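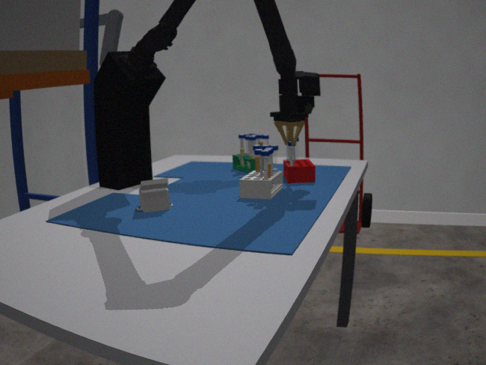 Chapter 4
Laying Out the Work Cell

By the end of Chapter 3 you had an arm that moves when told to and stops when told to. It cannot yet do anything useful, as it has no idea where anything is. In this chapter you will build the table it works on, first as a model on the computer and then in the workshop.

The job we use throughout is moving capped test tubes between racks. It suits a home build. The parts are light, the racks are cheap to buy or print, and a dropped tube does little harm if you leave it empty or fill it with dry sand.

4.1 Start with the model

Senthil Pillai built his first cell at the Zascombe shared workshop without a model. He bolted the base down, set out the racks and found that the arm could not reach the last row. Moving the base meant drilling 4 new holes and filling the old ones. His second cell was drawn before anything was cut.

The rendered cell at the head of this chapter has the base at the left rear of the table and the racks grouped towards the far end, in red, white and green. The gripper is holding a tube by its blue cap, with the lower end at the red rack. Giving each rack its own colour makes test notes easier to write: "white to red" is quicker than a pair of coordinates, and harder to get wrong.

A blue mat covers much of the tabletop. If you use a mat on your own table, fix it down before you measure anything. All distances in this book are taken from the centre of the base.

4.2 What you will need

A rigid table that does not rock
The arm and gripper from Chapter 3
Three racks, each a different colour
12 capped tubes
A steel rule and masking tape

Leave 8 cm clear between the edge of the table and the nearest rack. Before you mark out the base, hold the gripper over a standing tube and measure from the tabletop to the fingertips. Aravind Kulkarni's build came to 143 mm. Write your own figure down, as you will need it in section 4.3.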